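How to Wash Microfiber So It Keeps Working

I love microfiber. I came to it late, after years of cutting up old T-shirts, and now there's a stack in every room of my house. But I kept hearing the same complaint from friends: the cloths were great for a month, then they started pushing water around and leaving fuzz on the mirror. Almost every time, the cloth was fine and the washing was the trouble. The good part is that you can fix it with things you already have!

What you need

A washing machine (or a big sink)
Plain liquid detergent with no added softener
White vinegar
A mesh wash bag for small cloths
A drying rack or a line
An old soft toothbrush

Why they stop soaking things up

Microfiber is usually a blend of polyester and polyamide, spun so fine that the fibers grab dust and water in the gaps between them. Fill those gaps and the cloth turns slick. Fabric softener is the worst for this, and dryer sheets are a close second. Too much detergent does it too, and so does washing the cloths with a fluffy cotton bath towel, which sheds lint that they will happily hold on to forever.

Heat is the other problem. Very hot dryers can damage the tips of the fibers, and once that happens the cloth feels scratchy and there's no bringing it back. I ruined a whole batch of glass cloths this way and still use them on the barbecue.

Step 1: Sort before you wash

Sort by job first and color second. I keep three piles: glass and dusting, kitchen and bathroom, and the filthy ones from the garage. Anything with wax, oil or paint on it stays out of the machine completely until it has been soaked by hand. Dark colors can bleed the first couple of times, so give new ones their own wash.

Shake everything outdoors. Really shake it! Long-looped towels hold a surprising amount of grit, pet hair and crumbs, and you don't want that going around with the rest.

Step 2: Pretreat the bad spots

Put a few drops of detergent on the stain, work it in with the toothbrush, and leave it while you have a coffee. Brush in one direction on the short-pile cloths. On the shaggy ones just press and dab, or you'll pull the loops.

Step 3: Soak if they feel slick

Fill the sink with warm water and add a good splash of white vinegar. Drop the cloths in, push them under, and leave them until the water cools. Drain, squeeze, and look at the water going down. It's gross and very satisfying. Never mix vinegar with bleach, and keep bleach away from microfiber in any case.

My neighbor Solange Lins, who got me hooked on all this, skips the vinegar and does a plain warm rinse twice over. Her cloths look as good as mine, so take your pick.

Step 4: Wash warm, with very little detergent

Use a warm setting and about half of what the bottle tells you. If you see suds still clinging at the end, run an extra rinse. Small cloths go in the mesh bag. Don't stuff the drum, as they need room to move if the dirt is going to leave.
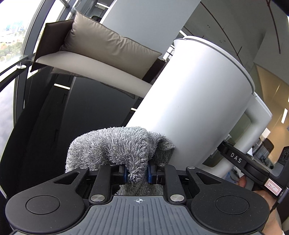
Issue 47 – Page 70

Shaggy towels with long loops want a gentler spin than flat cloths. I use the delicate cycle and then give each one a snap in the air, which opens the loops up again. The gray ones are my favorites for rough jobs, for the simple reason that they never look stained.

Step 5: Dry them the easy way

Hang them over a rack with some space between. They dry so fast that a batch hung up after breakfast is ready to fold by lunch most days. If you must use the dryer, pick the lowest heat or no heat, leave out the dryer sheets, and clean the lint screen first.

Please don't iron them. I know somebody who did.

Step 6: Store them away from dust

A lidded bin or a closed drawer is plenty. Roll the thick ones and fold the thin ones, and keep the glass cloths apart from everything else – one speck of grit in a glass cloth and you'll be polishing scratches into the window.

Testing a cloth you're not sure of

Spill a spoonful of water on the counter and lay the cloth on top. Don't push. A healthy cloth drinks it up by itself. If the water creeps out around the edges, go back to Step 3 and try again. Two rounds without any change and it's time to send that one to the garage.

Reader questions

Ravinder Sutherland wrote in to ask about mop pads. Same method, but scrape off the hair with a stiff comb first, and check that the backing strip is free of fluff or it will snag everything else in the load.

Adom Nutsugah wants to know if he can wash them all by hand. Yes! I did it for a whole summer with a bucket. Swish, squeeze, change the water, and keep going until it stays clear. Squeeze the thick towels instead of wringing them and they'll hold their shape much better.

And for Keegan MacDonald, who asked how often: kitchen cloths after every day of use, dusting cloths when they look gray, bathroom ones after each clean. I do my big wash on Wednesday, with the windows open and the radio on.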